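Operations Research for Managers – notes for unit 8
Stock levels when demand won't sit still

Last time we did the basic order quantity formula, and I promised I'd be less neat about it this time. The formula wants one number for yearly demand. Fine, but where does that number come from? In the Batthorpe case (the one in your packet) the warehouse sold 762 pumps last year, so everybody plugs in 762 and moves on. Next year it could easily be 900, and I'd like you to get a bit nervous about that.

So let's start with lead time. Batthorpe buys from Papadakis, and a delivery takes 2 weeks. What we care about is demand during those weeks, because that's when we can run out. Average weekly demand times lead time gives you the middle of the picture. Then we add a cushion on top, the safety stock, and the two together are your reorder point.

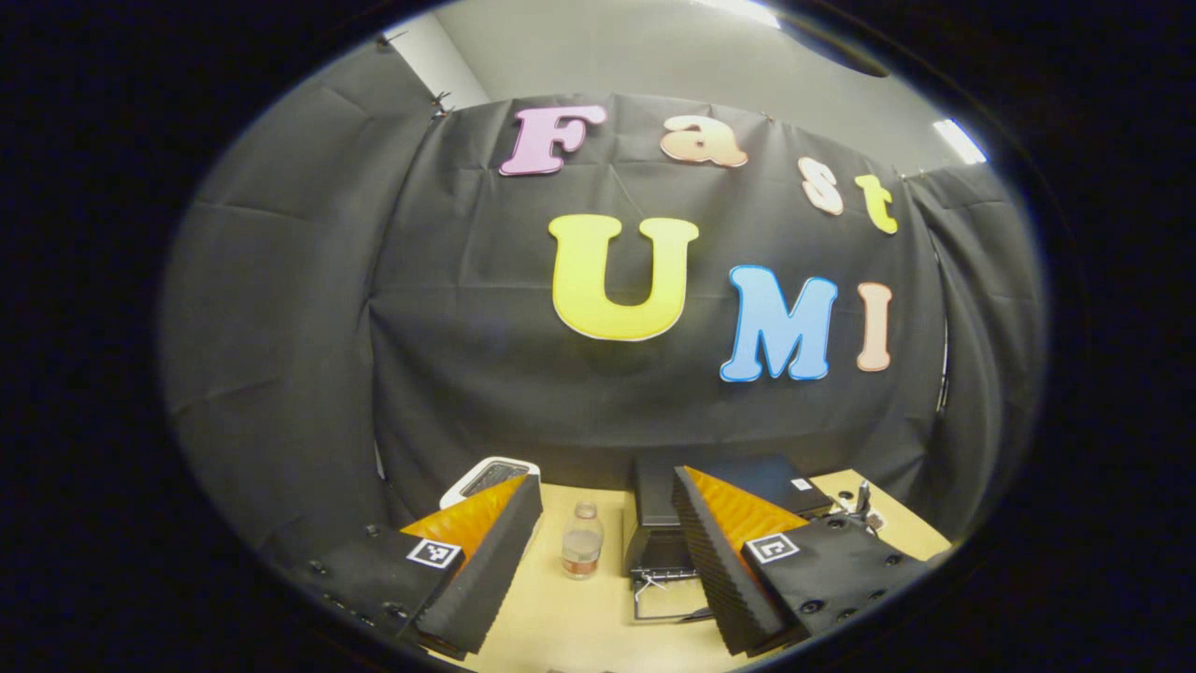 How big should the cushion be? It depends on how much demand jumps around and how often you can live with an empty shelf. Take the standard deviation of weekly demand, multiply by the square root of the lead time in weeks, then multiply by z for your service level. Please don't forget the square root! I see it go missing on every midterm, and it's an easy point to lose – variances add up across weeks, standard deviations don't.

One thing that trips people up is that this assumes the weeks are independent. If a busy week tends to follow a busy week, the cushion comes out too small. Check the weekly plot before you trust anything.

For section, bring the Hirnex spreadsheet with the demand column filled in. Work out the reorder point at 95 percent service, then do it again at 99 and look at what the extra costs you in holding. We'll start the Brostetti case after that, where the lead time is random too and the formula picks up a second term under the root.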